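Rornudport Parks and Grounds
Annual Street and Park Tree Inspection – Checklist and Comments

Section: Kozłowski Green, east side
Inspector: Gwawr Bevan
Inspection month: February
Start time: 8:15 a.m.

Ratings used on this form: S (satisfactory), M (monitor), A (action required). Any item rated A must be entered in the work log before the section is closed.

1. Root zone and soil
Soil level at root flare – S
Mulch depth and clearance from trunk – A
Soil compaction from foot traffic – M
Comments: Mulch has been piled against the trunk at tree 13 and is to be pulled back by hand. Power equipment is not to be used within the root zone. Compaction is limited to the strip beside the bus shelter, where pedestrians leave the paved path.

2. Trunk
Cavities, cracks or seams – M
Fungal growth at base – S
Mower or trimmer damage – A
Comments: The old oak near the gate, planted in 1857 according to park records, has a vertical seam on the north face. The seam was measured last year and has not lengthened. Fresh trimmer damage was found on tree 5. The mowing contractor, Reltusach, has been notified in writing and is to fit trunk guards before the growing season.

3. Crown and limbs
Dead or hanging limbs over path – A
Clearance over roadway – S
Condition of cables and braces – M
Comments: One hanging limb above the main path at tree 2. The path was closed with barriers at the time of inspection and is to remain closed until the limb is removed. The Vuteck cable in the oak shows surface rust at the lower anchor – replacement is not required this season, but the anchor should be checked again after leaf-out.

Crews are reminded that climbing inspections require a second trained person on the ground. A ladder may not be used in place of a climbing line for any work in the upper crown.
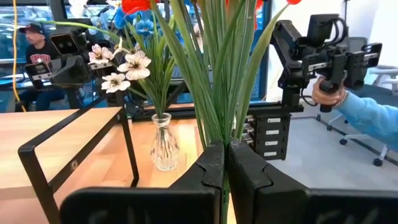 4. Stakes, ties and guards
Ties loose enough for trunk movement – A
Stakes upright and firm – S
Guards free of litter – S
Comments: Ties on the young lindens are too tight and have begun to mark the bark. Loosen all of them and remove the stakes from any tree that stands without support.

5. Public safety and signs
Warning signs in place at closed path – S
Sight lines at street crossing – S
Stumps marked or ground out – M
Comments: The stump beside the playground fence is marked with paint that is wearing off. Repaint now and add to the spring grinding list.

Follow-up
Items rated A are to be completed and signed off by the crew leader. The path may be reopened only after the inspector has returned to the site and confirmed removal of the limb at tree 2. Copies of this form go to the parks office and to the mowing contractor (Section 2 only).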